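Notebook, bench 3, October
Natural dye trials, madder on wool, second batch

Picked up where the September pages stop. The first batch came out too brown and I wanted to know if that was the water, the heat or the root itself. Jouko Eskola thinks the heat. I think the water, at least for the most part. Changed one thing at a time, so this has been slow.

Root: ground madder from the Groveo sack, the one opened in summer. Kept it in the lidded tub on the low shelf. Smells fine, no clumps. Weighed out 200 g for the whole series and put it in a paper bag marked with this page so that nobody borrows from it.

Wool: undyed two-ply from the Cisatdale mill, wound into small skeins and tied in figure eights with cotton. The ties on batch one were too tight and left pale rings, so these are loose enough to get a finger through. Total dry weight of the skeins is 339 g. Washed them the evening before in warm water with a little plain dish soap, rinsed, and left them soaking overnight in the bucket under the window.

Mordant: alum at 12 percent of dry wool weight, no cream of tartar this time. Dissolved the alum in a jar of hot water first and then added it to the big pot. Last time I tipped it in dry and there was still some on the bottom at the end. Brought the pot up over an hour, held it just under a simmer for another hour, then turned off the heat and left the wool in to cool. Did not rinse hard afterward, only squeezed it out.

8:40 am. Started the dye pots. Three small pots on the hot plates, same amount of root in each, same amount of wool. Pot A is tap water. Pot B is tap water with a spoon of ground chalk. Pot C is rain water from the barrel, run through a coffee filter twice. Root was soaked overnight in each kind of water before the wool went in.

9:30 am. All three at 44 C. Pot A is already orange at the surface. Pot C looks weak and a bit yellow. Pot B is darker and has a film on top, which I stirred back in.

10:15 am. The left hot plate overshoots. I set it for 60 and the glass thermometer said 67, and that was in pot B, the one I care about most. Took the pot off the plate for a few minutes and turned the dial down. The red part of madder goes brown if it gets too hot, so this is the exact thing I was trying to keep out of the comparison. Noted it and carried on. If B comes out dull, I can't blame the chalk.

Swapped the left plate for the old one from the cupboard. It is slow to warm up but holds steady once it gets there. Someone should put a label on the bad one. I put tape on it for now.
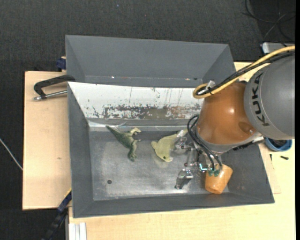 11:30 am. Turned the skeins in all three pots. I do this every fifteen minutes with a glass rod, a separate rod for each pot. With batch one I used the same rod throughout and probably carried chalk across. Pot C has picked up some color but is still closer to apricot than red. Pot A is a fair brick orange. Pot B is the reddest of the three even after the hot spell.

Jouko came by and looked at B and said it was better than anything from batch one. He still says heat. He pointed out that all three pots today are cooler than any of the pots last time, which is true, so the fair thing would be to run tap water once more at the old temperature. Added to the list below.

12:45 pm. Heat off. Left everything in the pots to cool with the lids on. Topped up pot A with a cup of warm tap water before that, as one skein was sticking out and drying along the top.

3:20 pm. Took out one skein from each pot and left the others in for overnight. Let them cool on the rack, then rinsed in water of the same kind they were dyed in. A lot of loose root came out of B. It has got into the twist of the yarn and will need to be shaken out when dry. Next time I put the root in a cloth bag, even if it gives a little less color.

Dry colors, judged by the north window and against the card from last year:
A - brick orange, even, no rings
B - warm red, slightly uneven at one end
C - pale apricot, even

So hard water does matter here, and the chalk more than makes up the difference. Our tap water must be in the middle somewhere. I don't have a hardness number for it. There are test strips in the Skillent box, but they are out of date and I would not trust them.

Cut a short length from each skein and stapled it to the card on the facing page. Half of each length is under black paper and the card goes up in the south window for a month, for light fading. Did the same with the best of batch one so there is something to compare against.

Cleaning up: used root is drained and saved in the yogurt tub in the fridge, lid marked DYE. It should give a second bath, probably a soft peach. The alum pot was emptied and wiped. The old Bolger scale needs new batteries, the display was fading toward the end of the weighing. I checked it with the brass weight and it was still reading true.

To do:
Tap water again, at the batch one temperature, no chalk
Chalk again on the steady plate, with the root in a bag
Half the chalk, to see where it stops helping
Ask Jouko for the copper pot if he is done with it
New test strips
Batteries

Next morning, added in pencil. The overnight skeins are out. A went a shade deeper, B hardly changed, C is now a proper light orange and quite nice. I would use C for a lining or a stripe. There was a faint sour smell from pot B but nothing growing on it. Hung all three on the line indoors, away from the radiator.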